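Workshop > Clothing Care > Cycling and Sport

Washing and keeping cycling clothes: tips from our workshop

By Lotte Willems, Jul 4, 2019

Good cycling clothes are not cheap, and most of those which come to our repair table were not destroyed on the road. They were destroyed in the laundry. Please read the label first, it always wins over my advice.

Before the wash

Empty all 3 back pockets. A gel wrapper will stick to everything. Close the zippers to the top, turn bib shorts inside out so the pad is facing the water, and put them in a mesh bag. Velcro from gloves goes in a separate bag, it pulls threads from Lycra very quickly.

In the machine

Wash cool, at 30 degrees or less, with a small amount of liquid detergent. Do not use fabric softener. It leaves a layer on the fibres and the jersey does not move the sweat any more. For smell which stays, soak the garment in cold water with a cup of white vinegar, then wash as usual. My colleague Wim Van Beek prefers baking soda for this, but never both together please.

Drying

Keep it away from the dryer and from the heater. Press the water out in a towel, without twisting, and lay the bibs over a rack in the shade. The strong sun is hard on the colour of the grippers at the leg.
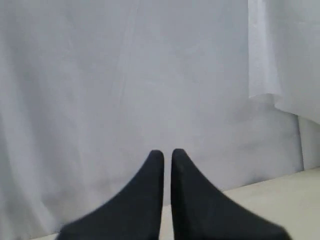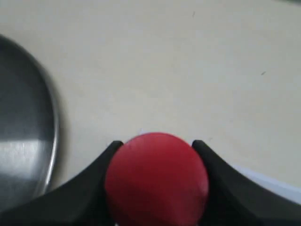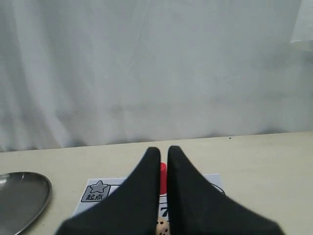 Small repairs

A pulled thread should not be cut. Take a fine needle and bring the loop to the inside of the fabric. For an open seam use polyester thread and a zigzag stitch, a straight stitch will break at the first stretch. If a zipper is stiff, rub a candle along the teeth and wipe away the crumbs.

Rain jackets

When water does not bead any more on the shoulders, wash the jacket with a cleaner made for membranes and rinse 2 times. Only after this apply the proofing spray, on the outside. I do mine every May, before I put it away for the warmer months. Hang it on a wide hanger, not folded in its pocket.

We use cookies to remember your settings. Accept | Read more

© Doltura Workshop | Contact | Back to top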